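Section 4: Packing the Snack Bag

Pluluvden Pantry & Guest Room Guide, Trasville house

Read this section before filling a bag for a guest. Section 3 covers the bags themselves, including the large drawer of them we swore we would use up by May. Section 5 covers what to do when the guest turns out to be gluten-free.
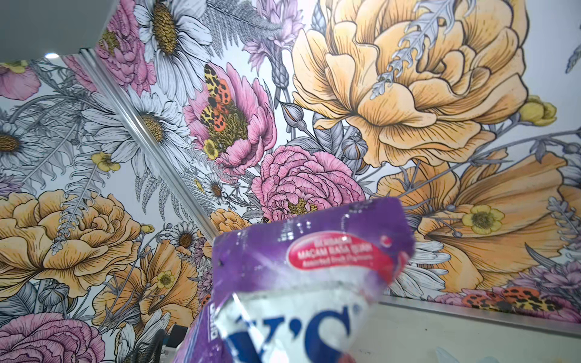 Snack packet, Trasville.
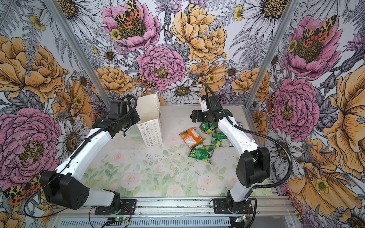
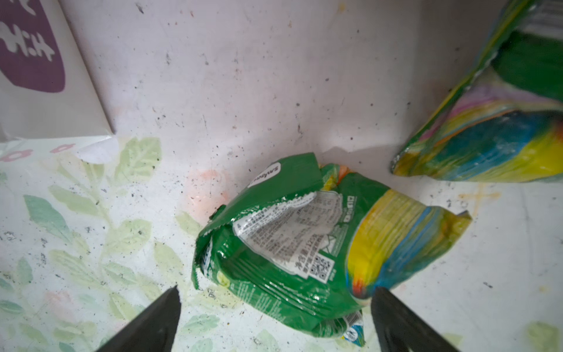 A guest bag is a paper bag with a handle, stood upright, holding enough to get one adult from the front door to breakfast without raiding the kitchen. It should take you five minutes. It has been known to take an evening, usually when the packer stops to sample the stock. Choose packets that look different from each other. Three in the same green, like the ones lying beside the paper bag with the single orange one, will be taken for the same snack by anyone hungry at 11 p.m., whatever the small print says. Put something purple in with them and the guest at least knows there was a choice.

4.1 Before you start

1. Clear the surface and wipe it. Crumbs travel, and they prefer the inside of the bag.
2. Open the paper bag fully and push the bottom corners out with your fist. A bag that leans now will lie down later, at the top of the stairs.
3. Lay out all the packets before any go in. Set chocolate apart from anything with chili on it.

Note: Bags from the Ogola multipack have a weaker handle. Carry them from underneath, like a cake or a cat.

4.2 Checking the packets

1. Look at both ends of each packet. The crimped edge should be flat and closed all the way across.
2. Set aside anything torn. A green packet with its end torn open and folded back, as in the last picture, doesn't go to a guest, however neatly you fold it.
3. Find the date. It may be on the back, along the seam, or under a fold where only the manufacturer has ever seen it.
4. If the label is in a language you can't read, look for the weight and the allergen line and ask somebody who can. Guessing from the drawing is how we served shrimp to a vegetarian.

CAUTION: Do not tape a torn packet shut. Guests notice tape.

4.3 Filling the bag

1. Put boxes and anything flat on the bottom.
2. Stand the larger packets on end along the back, printed side forward.
3. Fill the front with small items. Stop when you can still see the rim.
4. Do not press down. Chips packed by pressing are called seasoning.
5. Lift the bag by its handle and hold it for a slow count of 2. If it sags, take out the heaviest item and try again.

Limit: 1000 grams for a standard bag, 400 for the small one. The Hunix kitchen scale reads slightly high until it has warmed up, so weigh something dull first.

4.4 Leftovers

Opened packets go in the lidded tin on the second shelf. Write the month on a sticky note and put it on the lid, on top of the other sticky notes. The tin is emptied when it no longer closes.

If you run out of paper bags, reorder under item 2489 on the supply sheet. Do not substitute gift bags. We did that once and the guests thought it was somebody's birthday.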